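The week the grip pads gave up

2019-11-18

I have spent a good part of my working life around machines that can lift an engine block, and the one that finally wrecked my sleep was a hand-held gripper that weighs less than a bag of sugar.

Some background, for those who come here for the sourdough posts. (There will be more sourdough. The starter lives.) Since May I've been on the towel job at Plarnel. The job is to teach a robot arm to pick up folded towels and put them in a bin, and the way we do it is that people pick up folded towels and put them in a bin, over and over, using a gripper you hold in your hand, with a camera on it. Two fingers, foam pads, squeeze to close. The recordings go into training, training produces a thing we call the policy, the policy goes onto the arm next door, and the arm then does what the people did. That's the theory, and most weeks it's also the practice. My mother has been told all this several times and believes I fold laundry for a living. I've stopped correcting her.

By October the arm was good. It would come down over the stack, close on the folded side, lift and drop, and the towel would land in the bin looking like someone had cared about it. Rakiya Olatunji, who runs our side of things, had Plustora lined up for a visit. They do linen for hotels and they have a lot of towels. I had a clean shirt on a hook behind the door.

Then we trained on the newest batch, 500 fresh demonstrations, and the arm got worse.

It wasn't dramatically worse, which would have been a kindness. When a robot flings a towel at the ceiling, you know where you stand. This one had picked up a habit. It came down, closed, paused, opened a little, closed again much harder, and then lifted with a kind of sideways drag, as though it had reason to believe the towel was stapled down. Sometimes it got the whole stack. Sometimes it got the top layer and unfolded the rest all over the table. Once it dragged the bin along as well and hit the emergency stop threshold, which is the only time that month the safety system was asked for its opinion.

Uchenna Briggs blamed the training run. I blamed the calibration, mainly because the calibration was Uchenna's. Somtochukwu Uzor blamed the towels, on the grounds that they'd been washed with softener, and I want it on the record that we spent an entire afternoon on the softener theory. We bought different detergent. I have the receipt. The accounts people at Plarnel have the receipt too, with a question mark on it.

We retrained without the new batch and the arm behaved. We put the batch back and the arm went back to mugging the towels. So the fault was somewhere in the recordings, and someone had to sit down and look at them. I drew that straw by being the only one who hadn't already found something urgent to do in another building.

I don't recommend watching hours of towels. It does something to your sense of time. Everything looked fine to me: the tabletop, the bin, the towel waiting its turn, the fingers hanging there with the gap between them. I'd been through a great stack of clips and most of a packet of ginger biscuits before I stopped watching the towel and looked at the fingers instead.
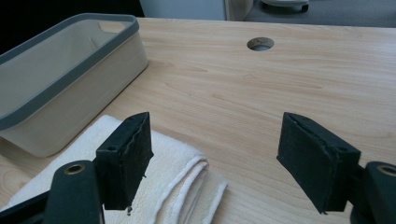 Frayed along the top of both pads, and a bit of foam hanging off the bottom of the left one.

I went back to the older recordings and put them side by side. The pads in the earliest ones had square, clean edges. They got a bit fuzzy, then a bit fuzzier, and by the new batch the left one was shedding. It had happened so gradually that we'd all been holding the thing every day and not one of us had noticed, in the way you don't notice your own hair until you see a photo from a wedding.

Once I knew to look for it, the rest fell into place fairly quickly. The foam on a worn pad doesn't grab terry cloth the way new foam does. The people doing the demonstrations had felt that through their hands and, being people, had adjusted. They squeezed, felt it slide, let go a touch and squeezed harder. They pulled a bit sideways on the lift to keep the towel from slipping out. Every one of those demonstrations ended with a towel in the bin, so every one of them got marked as good. Then the arm, which had lovely new pads put on in September, dutifully learned how to cope with rotten ones.

I find that hard to be angry about. It did precisely what it was shown. It copied the limp.

I asked Hauwa Garba, who had done the biggest share of the recording, whether she remembered the gripper feeling off. She said of course it felt off, it had felt off for weeks, she'd written it in the log. I went and looked, and she had. Twice. "Left pad slipping, squeeze twice." The log is a shared spreadsheet with a comments column, and the comments column was hidden. I'm the one who hid it, back in May, to make the thing fit on my screen.

I had a quiet cup of tea after that.

The safety side deserves a more serious paragraph than I've given it so far. A towel is a forgiving thing to squeeze too hard, and a bin doesn't mind being dragged along a desk. But the same arm shares a room with people, and the force it was closing with at its worst was well above what we'd signed off on. The limit we'd set in the controller applied to the lift. It didn't apply to the close, because when we wrote it the close had never come anywhere near a number worth worrying about. So a worn bit of foam on one device had found its way, by a very long road, into a harder pinch on a different device, and the only thing that flagged it was a bin getting in the way. Nobody's fingers were involved. They could have been, as we reach in to straighten the stack all the time. We don't any more, and the close has its own limit now.

As for what else has changed: the pads get swapped every 2,000 grips whether they look tired or not, and the old ones go in the rubbish immediately so that no thrifty person can put them back on. (I am the thrifty person.) There's a photo of a fresh pair taped up beside the charger, and whoever starts a session compares. The comments column is visible and has been made an alarming shade of orange. If anyone writes "slipping" in it, recording stops until the pads have been looked at.

The new foam comes from Callance and is supposed to be tougher. It smells like a swimming pool. Somtochukwu has asked whether the smell could affect the towels, and we have all agreed not to pursue this.

We threw out the bad batch, which hurt. Uchenna argued for keeping it as a separate set, a sort of library of how people cope when the tool is failing under them, and I think there's something in that, so a copy is sitting on a drive in my drawer with a rude label. The redo took six days. Hauwa did most of it, again, and I did the rest, badly, and now have a firm sense of the size of my own forearm muscles.

Plustora's visit has been pushed back. Rakiya told them we'd had a materials issue, and I suppose foam is a material. The shirt is still on its hook and has developed a crease across the shoulders that I'll need to iron out before they come, assuming I can find where we put the iron.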